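The Tulen Case

The Nastance Company of Olmedo accepted the return of one Tulen transport case in February, at six in the morning, before the counter had opened. The case had been sold to the Kakness Municipal Orchestra to carry its recordings. It was rated for 200 discs in their sleeves. The accompanying letter stated that it now held 461.

The Returns Office does not dispute the word of a customer. The case was opened, and the discs were removed and entered in the ledger. By noon the ledger stood at 624, and the foam lining was not yet visible.

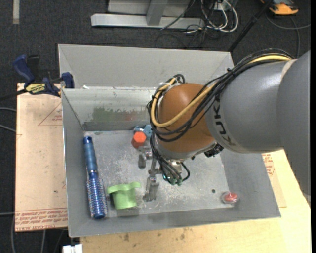
Gray metal bin on a wooden tabletop.

A second clerk was assigned. The latches were examined and found sound. The wheels turned freely — the weight of the case had not changed since morning.

Late in the day the clerks reached a disc with no title. It was played once, in accordance with procedure. It contained the sound of a case being rolled across a stone floor, and then of two latches opening.

The Office wrote to Kakness that evening. The warranty would be honored, the letter said, and the customer was kindly asked to state how many discs it wished to have back.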